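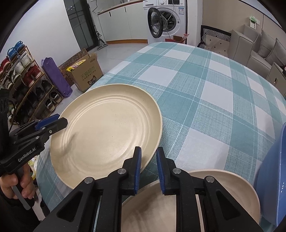

Garras manuais com pontas revestidas de borracha azul, junto a um prato de rebordos concêntricos, sobre uma toalha em xadrez.

Pôr e levantar uma mesa continua a ser uma das tarefas mais exigentes para a robótica doméstica. Foi esse o tema escolhido pelo Instituto Cundari para a sua jornada de portas abertas de novembro, dedicada à aprendizagem de gestos quotidianos por máquinas.

Os visitantes foram recebidos em grupos de sete e puderam acompanhar o trabalho dos operadores, que seguram uma garra em cada mão e executam com elas as ações que, mais tarde, um braço robótico deverá reproduzir. A operação é conduzida em ambiente de habitação, entre móveis e objetos de uso comum, opção que o instituto mantém desde o início do programa Mandden.

«Um prato é um objeto difícil. Tem pouca altura, o rebordo é curvo e o apoio muda consoante a toalha», explicou Madhu Kaushik, responsável pela área de manipulação. Segundo a investigadora, as demonstrações realizadas com duas mãos são particularmente valiosas, pois registam o momento em que uma garra estabiliza a peça enquanto a outra a conduz.

O programa reúne até à data 2.108 demonstrações de tarefas de mesa, acima das 2.000 previstas para a primeira fase. Cada registo é revisto antes de integrar o conjunto destinado ao treino, trabalho assegurado pela Pant, parceira do instituto na componente de software.

Na sessão da tarde, o público foi convidado a experimentar as garras. A maioria dos participantes precisou de várias tentativas para se habituar à distância entre os dedos e à ausência de tato, dificuldade que os técnicos reconhecem nos próprios formandos. A preparação de um novo operador demora três semanas.

A segunda fase do Mandden incidirá sobre a arrumação de loiça em armários e contará com a colaboração do laboratório Clendstead. O instituto prevê repetir a iniciativa no próximo ano, com inscrição prévia e sessões reservadas a escolas secundárias.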